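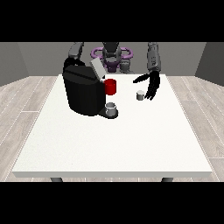 Clilley Cellars opens its tasting room to beginners with a new series of evening wine classes

CLILLEY, August. Clilley Cellars is very happy to announce a new series of evening wine classes for people who like a glass with dinner and have always wanted to know a little more about what is in it. The classes start at the end of the month in the upstairs tasting room and will run through the fall, with 11 evenings in all.

The idea came from the shop floor. Hema Namboodiri, who has managed the cellar for many years and still unpacks a good share of the deliveries herself, kept hearing the same kinds of questions from customers: why one white smells like green apples and another like butter, whether a screw cap is a bad sign, how long an open bottle will keep in the fridge. She began jotting the questions down in the back of an order book, and by spring she had filled most of it.

"People would apologize before they asked me anything," said Namboodiri. "They'd say, I'm sorry, this is probably silly, and then ask something really good that deserved half an hour and a couple of open bottles. So I thought, well, let's give it half an hour and a couple of open bottles!"

Each class begins at 6:30 p.m. and lasts about two hours, with bread, cheese and plenty of water on hand. Places are limited to 20 guests an evening so that everyone can be heard. The opening class covers the basics of smelling and tasting, and later evenings turn to sparkling wines, lighter reds, sweet wines, and the small family growers whose bottles have a way of getting lost on a crowded shelf.
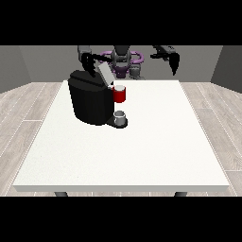

Do I need to know anything about wine before I come?

Nothing at all. The classes are planned for complete beginners, and the first part of every evening goes over the words and the tasting steps again for anyone who missed the earlier ones.

Kumaresan Murthy will lead most of the evenings. A former restaurant wine buyer, he has taught tasting to waiters and kitchen staff for much of his working life, and he is known among them for pouring the wines with the labels covered and letting the room argue for a while. A-yeong Kang will join him for the two evenings on wine and food, and has been trying out pairings with pickles, fried chicken and a rather wonderful plum cake that may or may not make the final menu.

"I want people to trust their own noses," said Murthy. "If it smells to you like your grandmother's linen closet, then please say so. That is a perfectly useful tasting note, and I'd much sooner hear it than something you read on the back of the bottle."

The wines will come from the cellar's own stock, which now runs to almost 600 labels. A single class costs $27, including all wines and food, and guests who book the full series will receive a set of two tasting glasses to take home. Guests must be of legal drinking age.

Places can be booked at the shop counter or by phone during opening hours. Press inquiries, and requests to sit in on a class, should go to Sowmya Chowdary at Clilley Cellars.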